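4.2 Where the soap goes, and where everything else ends up

I'll admit I came to the detergent drawer late. When we started the Soltport interviews I was all about sorting: who splits lights from darks, who doesn't bother, who has a rule about towels. The drawer barely rated a line in the interview guide. Then the people we visited kept bringing it up on their own (usually with a sigh), and by the time we moved on to Iltberg in August I'd given it a whole page of questions.

What came up most was plain uncertainty. People know there are compartments, and they know one of them is for softener, but plenty couldn't tell me which without pulling the drawer out and having a look. One woman in Iltberg had used the prewash section for her main powder for years and was quite happy with her laundry, thank you very much! Another household had a family disagreement running over whether liquid belongs in the drawer at all or straight in the drum. We coded 345 remarks about the drawer across both towns, and the biggest group by far was people telling us they'd worked out their own way and stuck to it.

The second thing, and the one I enjoyed more, was the top of the machine. In the homes we visited a front loader is also a shelf, whether anybody planned it that way or not. Things that belong to the wash live up there, and so do things that were only put down for a minute. In our coding we called these "stayers" and "drifters", and I'm still fond of the labels even though the line between them is pretty blurry. A cup is a drifter until it's been there a week. Figure 5 gives the flavour of it, with the drawer pulled open and a plastic container, some cardboard and a metallic cup sharing the top of a black machine, and a big grey bag parked alongside.
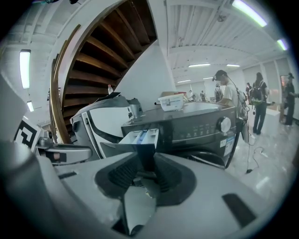

Figure 5. Washing machine with open detergent drawer and items kept on top and beside it.

Machines placed in a hallway or near the stairs seemed to collect more drifters than those in a proper laundry room, going by our notes. My guess is foot traffic. You come in with your hands full, the machine is at a good height, and down goes whatever you're carrying. People with a separate laundry told us they put things down on the kitchen bench instead, so the clutter may simply have moved.

I don't want to lean too hard on any of this. Both towns are small, and everyone who took part had volunteered to talk about washing for an hour, so they may have stronger feelings on the subject than most. The Arruda coding scheme we borrowed was also built for kitchens, and we had to bend it a fair bit to fit. Section 4.3 goes through the drying racks, where the same scheme gave us a lot less trouble.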